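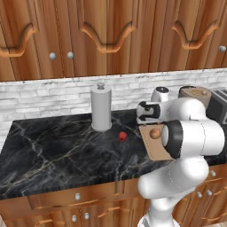
Was Danwood Really Founded on May 12?

Home | Posts | Old Maps | Contact

30/11/2021
By Catalina Núñez

Every year the town hangs its banners and we all hear how the Pereyra brothers signed the Danwood charter on May 12 in front of a cheering crowd. I've now read what there is to read, and I don't buy it.

The charter itself has a month and no day. The 12 shows up for the first time in a souvenir booklet printed 74 years later, with no source given. The booklet also says 2760 people came to watch. The county's own head count that year was 914. Where did the rest come from, and where did they sleep?

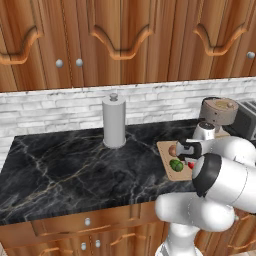 My guess is that the printer wanted a date for the cover and picked one. Later writers copied him, then copied each other, and by the time the holiday was voted in it looked like settled fact. The plaque on Cama Street repeats it word for word, typo included.

Keep the parade. I like the parade. I'd just take the date off the plaque until someone can show me a paper with a day on it.

Comments (2)

Milagros Saavedra: My grandmother always said it was in the fall. Did you check the church books?

Catalina Núñez: Only the first one. The second is missing.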